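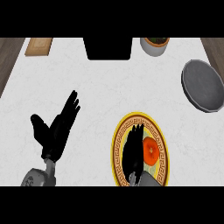
Subject: Re: [bench-automation] Hand budget for next fiscal year

Replying on list because two other sites have the same line item open.

On the Gesville request, the earlier message said:

> We are asking for a second pair of five-finger hands for the tabletop
> cell. The current plan has one pair on the arms and no spare. Lead
> time from Plesitik is 11 weeks, and if we lose a finger in May we
> lose the rest of the quarter. The request also covers a larger
> compute node, so we can keep running the kitchen counter tasks in
> simulation while the hardware is being installed. Can both go in as
> one purchase? The form allows it and it saves a round of approvals.

I would split them. The form does allow a single purchase, but the two items depreciate on different schedules and finance will send it back for a breakdown. That happened to the Altside cell last year and cost them a month.

Taking the hands first. A full second pair is hard to defend on the present usage. The simulated counter work uses both hands, with fruit, plates and bowls as the test objects, and it puts no wear on anything. Wear starts when the tasks move to the real bench. What the log from the old cell shows is 1,077 hours on one pair before the first tendon replacement, and that was a thumb. The palm and wrist were still in tolerance at that point. Please price the following instead:

One spare right hand, complete.
One finger kit for the left, including the thumb.
5 sets of fingertip pads per hand.

The right hand gets the complete spare because the task list has it doing most of the grasping. If your list is different, swap them. Check the wrist flange before you order. Plesitik changed the bolt pattern between revisions and the quote they send by default is for the newer one. An adapter plate exists, but it adds length past the wrist and the arm model in the simulator would have to be updated to match, along with every collision check that depends on it.

On lead time, 11 weeks is for complete hands only. Ask for the finger kits on a separate line with a separate ship date. They may come out of stock.

Now the compute node. I have no objection to the item, only to the size. The quote in the request is for a machine with 2 accelerators and room for more. Rendering is the larger share of the load in the counter tasks, and part of that is a choice. Reflections on the stone, shadows under the hands and the plant all cost time on each step. Before asking for money, run the same batch at the lower render setting and report the difference in steps per second. If the smaller node from Lacson can finish a batch overnight, buy that one.

Two things missing from the request as written:

Power. The cell is on a shared circuit and the node is listed at a draw that will not fit beside both arm controllers. Either the node goes in the server room or you need an electrician's quote attached. The second option comes out of the facilities budget, which closes earlier than ours.

Objects. There is no line for them at all. Someone has to buy the physical plates, bowls and boards that correspond to the simulated ones, and the sizes have to be close or the grasp results will not carry over. Breakage should be in there too. For fruit, budget a set of weighted replicas plus a small recurring amount for the real thing. The replicas are fine for reach and closure tests. They tell you very little about squeeze force on soft skin.

For the service contract, take the one-year term. The three-year price looks better per year, but it excludes fingertips and tendons, so most of what you would claim is not covered.

Send the revised request as two forms with the quotes attached. I will review the hands first, given the lead time. The compute form can follow when you have the render numbers.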